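Arash Ghorbani
@arashg_felt
2022-04-16

Thread on wool dryer balls, felting shrinkage and why the numbers on the packet rarely match what you get. Long. 1/ 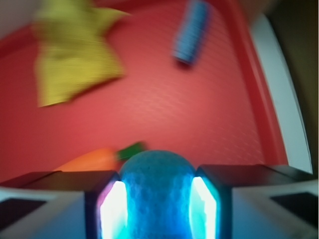
Blue ball, red tray, toys behind.

2/ Background: I have been wet felting solid balls since September, mostly to find a repeatable method. My notes were scattered over three notebooks and Zewditu Kassa asked for them in one place.

3/ Felting is mechanical. Wool fibers have overlapping scales that point toward the tip. Under agitation each fiber creeps root first and can't easily creep back. Heat, water and soap speed this up. The mass gets denser and smaller until the fibers have no more room to move.

4/ So a ball has two diameters: wound and felted. Most instructions give only one and don't say which.

5/ My standard batch is 300 g of carded wool, split into equal balls by weight. I don't split by volume. Carded wool holds so much air that two handfuls of the same size can differ by a third.

6/ Wind the core tight. A loose core felts on the outside first, the shell locks, and the inside stays fluffy. You can feel it - the ball gives under the thumb and then stops. It will crease in the dryer and the crease never comes out.

7/ Fiber matters more than technique. Of what I have tried: Corriedale felts fast and evenly. Merino felts fastest but pills. Southdown barely felts at all, whatever you do to it. Superwash does not felt, that being the point of superwash.

8/ Check labels. I bought a bag of Grestari batting that said "wool blend" in small type on the back. Two wash cycles, no change. I use it for stuffing now.

9/ Nylon stocking method: put the wound ball in the toe, knot, next ball, knot. Use cotton string if your knots slip. Wash hot with towels for friction. Turn the balls in the stocking after the first cycle or the fibers grow through the mesh and you will be cutting it off with nail scissors.

10/ Three cycles is my usual number. Most of the shrinkage is in the first. The second firms the surface. The third does little to the diameter but a lot for the pilling.

11/ Hard water is a problem. Soap scum sits in the fiber and the surface feels waxy. I add a spoonful of washing soda. Mereana Brunton uses rainwater and gets a better finish than I do, but she also has a rain barrel.

12/ Dye: acid dye on wool, before carding if you want a mottled color, after felting if you want it flat. Dyeing a finished ball is slow. The dye strikes on the outside and a cut ball will show a white center.

13/ For mottling, card two shades of the same color together and stop early. Four passes on the drum carder is plenty. By eight it has blended to one shade and you could have just dyed it that.

14/ Spinning dyed balls with white laundry is a risk. Rinse until clear, then dry each one in a white rag you don't care about. I lost a pillowcase to turquoise.

15/ Weighing the results. Largest batch so far was 351 g dry before washing. Loss after three cycles was small and nearly all of it ended up in the lint filter. If you lose a lot, the outer wrap was too short in the staple.

16/ Do they cut drying time? My data is poor. I ran 21 loads, alternating with and without, same dryer, same setting. The load weights varied too much for me to claim a difference. Towels came out softer by hand feel. I don't count that as a measurement.

17/ Static: less with the balls in cotton loads, no change with polyester. Over-drying causes most static anyway. Take the load out sooner.

18/ Question from Eyerusalem Gebremichael: can you felt over a tennis ball? Yes, but the rubber smells when hot and the wool slides. Old wool yarn is a better core. Thrift store sweaters unravel well if the seams are sewn and not cut.

19/ Storage: dry fully, two days on a rack at least. A ball that feels dry outside can be damp at the core. Moths like wool regardless of shape, so use a lidded tin.

20/ Next I want to compare the Inau and Bralon carding cloths on the same fleece. Tane Tawhiri is lending me the Bralon. If anyone has washed Gotland in a front loader, send me the temperature and cycle length please.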